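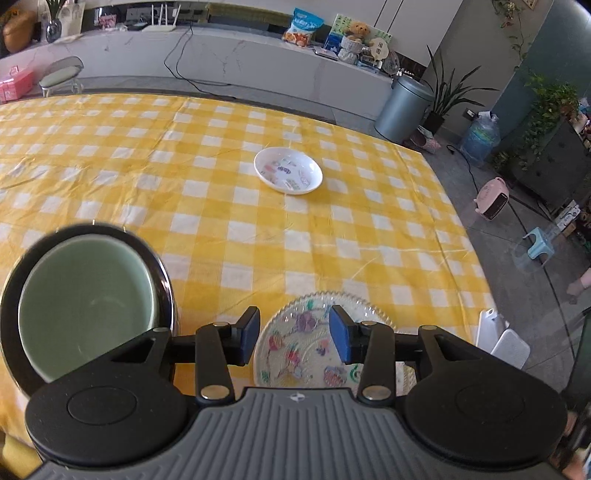

May
By Dilruba Bandara

Maltley replaced its last cast-iron water main in the spring, and the engineer who ran the job for the contractor, Eltora, is already talking about the service pipes. He asked to be identified by his role only.

The old main was laid in short lengths with lead-run joints. "The iron was in fair shape," he said. "The joints were the trouble. Traffic moves the ground, the joint weeps, and the water finds a drain before it finds the surface."

Eltora logged 63 leaks on the line before work began. Of those, 40 were at joints. The rest were at taps and repair clamps, several of them older than the drawings.

The replacement is polyethylene pipe, fused on site and pulled through the bore of the old main where the diameter allowed it. On Matubbar Street it did not, and the crew cut an open trench.

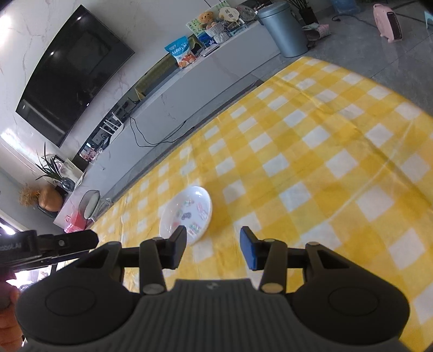
"Open trench is slower, but you see what you have," he said. "We found a gas line 100 millimeters from where the map put it. That costs a morning."

The new main serves 761 connections. Each was moved over singly, with the water off between 9 a.m. and noon. Pressure is now logged at both ends by meters from Zonance, which report every 15 minutes.

He would not give a figure for water saved. "Ask me after a winter. Night flow is down - I'll say that much - but the frost hasn't had a try at it yet."

Work on the service pipes depends on the town's next budget.

Contact | Copyright Maltley Town Review | Back to top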